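Search this site Search Go

How to Find and Fix a Late Grip Release on a Brick Sorting Cell

Posted 21 May 2023 by Mayu Kamata

In March our two-arm sorting cell at Drulbridge started dropping bricks in the wrong place. The job is simple: pick up a large toy brick, carry it to the bin for its color, let go. The log said every drop was good. The bricks on the tabletop said otherwise.

The fault was a late release on the left gripper. The controller sent "open" and the arm started its retreat before the fingers had let go. The brick went along for the ride and came off somewhere past the bin. It took us far too long to find, so these are the steps in the order I would do them now.

What you need

- The key for the cell's motion lockout
- A 2.5 mm hex driver
- A clean dry cloth and a soft brush
- The event log from the last run, exported as text
- Wrist camera and fixed camera recordings on the same clock

Step 1. Stop the cell properly

Press stop, wait for both arms to settle, then turn the lockout and take the key with you. Do not reach in on a software pause. With two arms you may be watching one while the other still has a move queued. Ours did exactly that on the first day, and Lærke Ladefoged got a bruised knuckle from it. Write up anything like that, even if it is minor.

Leave the bricks where they are for now.

Step 2. Compare the cameras with the log

Export the run and line it up with both cameras. Our cell software, Sedinum, writes a line for each command but does not check that the fingers moved. "Release OK" only means the command was sent. You want the wrist view for the grip itself and the fixed view for where things ended up.

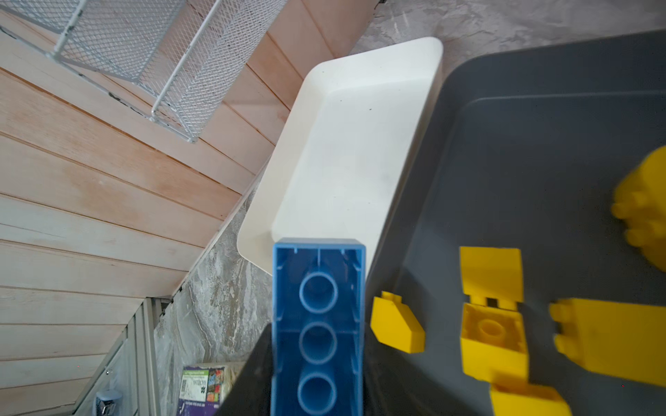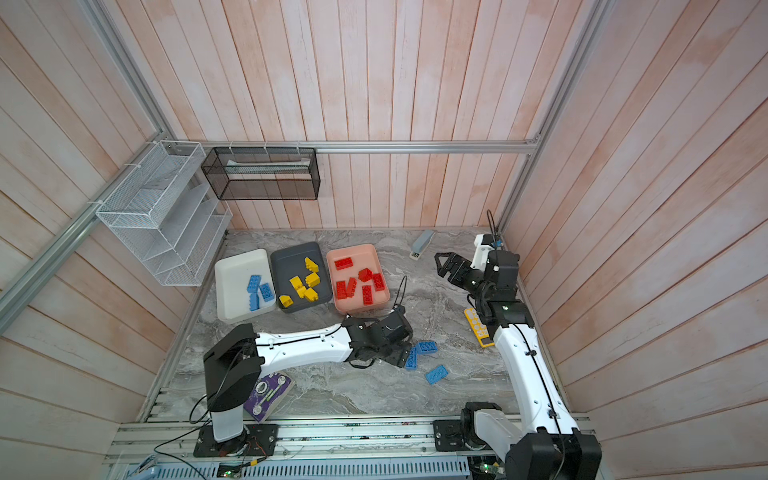 Go through the release events one at a time. For each one, write down the time of the open command and the time the brick leaves the fingers. We had 128 releases in the log and 11 of them were late. All 11 were on blue bricks, which are the left arm's job in our setup. That told us to leave the right arm alone.

Step 3. Check the fingers by hand

With the lockout still on, move the left gripper fingers through their full travel. They should feel the same all the way. Ours dragged near the closed end. Brush out the slides and wipe the finger pads with the dry cloth. Don't use oil – it gets on the pads and then you have a slipping problem too.

Check the two screws at the root of each finger with the hex driver. One of ours had backed out enough to let the finger lean.

Step 4. Fix the timing

Cleaning helped but did not cure it. The retreat was set to start a fixed time after the open command. In the Sedinum motion settings, change the retreat trigger from "timer" to "finger position" and set the open threshold to 32 mm. If your version has no position trigger, make the wait longer and accept the slower cycle.

Step 5. Test at low speed

Clear the table, put the bricks back, close up and remove the lockout. Run at the lowest speed with one person at the stop button. Then go up in stages. Mallet, our older test script, still works for this if you turn off its retry option, which will hide a bad release.

We have run 2,040 releases since the change with none late. I still check the screws every week.

If a brick hangs on after all this, look at the pads for wear before you touch the settings again.

Contact Drundilley Automation Notes | Copyright 2023 Drundilley | Back to top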